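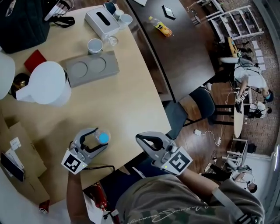

Both grippers out over the table, water bottle in the middle.

29 Dec 2023

Well, we've got a result, and I'm far too pleased with it to go to bed! Ladan sent the numbers over after tea. We ended up with 3,930 recordings from the hand-held grippers, and 3,253 of them survived the checking, so those are what the Joklow policy was trained on. I'd been dreading something much worse (in May we threw out nearly half, mostly my own clumsy ones where I'd waved a marker out of view).

The bit I keep chewing over is the clutter. Vinzenz always wanted a clean table, the same few cups in the same few spots, and I was the one moaning that real tables have tissue boxes and phones and other people's drinks on them.

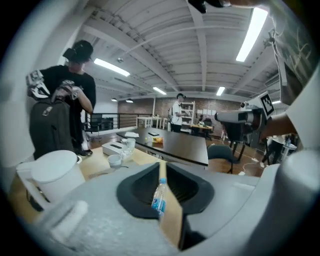

So we did it my way for the second batch, lots of us working at once, everything left where it had been put down, and then tested both versions on 12 tasks. The messy one got 70 per cent of its grasps right on tables it had never met. The tidy one was lovely on its own table and hopeless at Plultmont, where it went for the same patch of bare wood over and over.

I rang round to crow about it, which may have been a mistake.

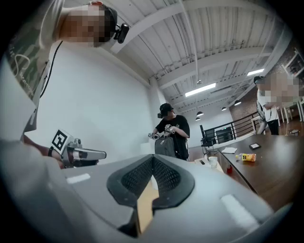

Hannelore wanted to know whether it was the clutter at all, or only that the second batch had more pairs of hands in it, and would I please split the data by person before I told anyone else. Bother. She's right, I can't tell the two apart yet. Splitting it is tomorrow's job, then, and I still owe Hervé the wrist calibration notes.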